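Perguntas frequentes: falha de preensão na estação da cozinha de brincar

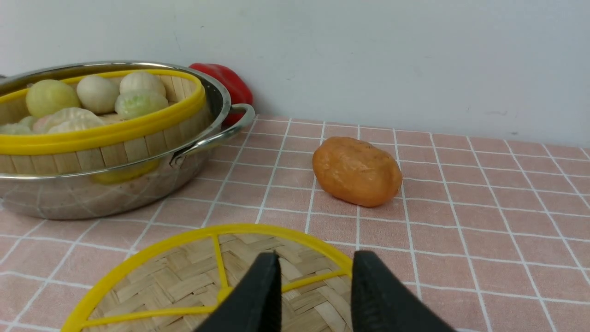
Esta página junta as perguntas que nos chegaram desde abril sobre a avaria na estação Kunach e a paragem que se seguiu. É atualizada por Zahira Khoo. Dúvidas que não estejam aqui podem ser enviadas à Nest Dafis, de preferência com a hora a que o problema apareceu.

O que aconteceu?
Numa quarta-feira à tarde, durante a tarefa de tirar os pãezinhos do cesto de vapor, a garra fechou com mais força do que o limite configurado. O dedo direito ficou preso no aro do cesto e o braço continuou a subir. O cesto saiu da panela, tombou sobre a mesa e o braço só parou quando a Mali Phillips carregou no botão de emergência.

Alguém se magoou?
Não. A Mali estava fora da zona marcada no chão. Os danos ficaram por um aro rachado e um dedo da garra empenado.

Porque é que o braço não parou sozinho?
O limite de força estava definido no controlador, mas a atualização instalada nessa manhã repôs o valor de fábrica. O ecrã continuava a mostrar o valor antigo – lia-o de um ficheiro local e não do próprio controlador. Quem olhasse para o ecrã via tudo certo.

A falha foi do sensor?
Foi a primeira hipótese e perdemos dois dias com ela. O Cledwyn Eynon trocou o sensor, repetiu o movimento e obteve o mesmo resultado. O sensor original foi testado à parte na bancada da Gittins e está bom. Voltou a ser montado.

Os dados gravados nesse dia podem ser usados?
Os da manhã, anteriores à atualização, sim. Os posteriores estão marcados como inválidos e não devem entrar em nenhum treino. São 200 episódios. Se já os descarregou, apague a cópia e volte a sincronizar.

Os objetos da mesa mudaram?
Só o cesto que se partiu, substituído por outro igual. Os pãezinhos, a panela de inox, o pimento vermelho, o tabuleiro redondo de aro amarelo e a toalha cor-de-rosa aos quadrados são os mesmos.

Porque é que o aro é um ponto difícil?
Os pãezinhos encostados à borda obrigam um dos dedos a descer muito perto do aro. Se a aproximação vier ligeiramente rodada, a garra apanha o aro em vez do pãozinho. Com o limite de força correto, a garra cede e abre. Sem ele, puxa.

O que foi corrigido?
O ecrã passou a ler o limite diretamente do controlador. O arranque compara esse valor com o da ficha da estação e bloqueia o movimento se forem diferentes. Foi também acrescentada uma paragem automática quando a carga no pulso sobe de repente durante a retirada. As atualizações automáticas estão desligadas em todas as estações.

O que devo verificar antes de começar um turno?
Confirme o limite de força no ecrã e na ficha. Carregue no botão de emergência e veja se o braço fica sem potência. Passe o dedo pelas duas faces da garra, com o braço desligado, à procura de folgas ou rebarbas. Assine a folha.

Posso soltar um objeto preso com a mão?
Só com o botão de emergência acionado e a garra aberta pelo manípulo manual. Nunca com o braço apenas em pausa – em pausa os motores mantêm força.

Apareceu o código 11. O que faço?
O código 11 indica diferença entre o limite lido e o da ficha. Não reinicie. Deixe a estação como está e chame a Delyth Trevor ou quem estiver de serviço. Reiniciar apaga o registo de que precisamos.

As estações Dretell têm o mesmo problema?
Usam outro controlador e o ecrã delas já lia o valor direto. Foram verificadas na mesma e não se encontrou nada.

Quando volta a estação a trabalhar em pleno?
Está a funcionar a velocidade reduzida, com uma pessoa sempre junto ao botão. A velocidade normal será reposta ao fim de 3.000 ciclos sem paragens por força. Uma paragem por outro motivo, como um pãozinho que caiu, não faz recomeçar a contagem.

Onde registo um quase-acidente?
No caderno ao lado da estação e no formulário interno. Os dois, mesmo que pareça pouca coisa.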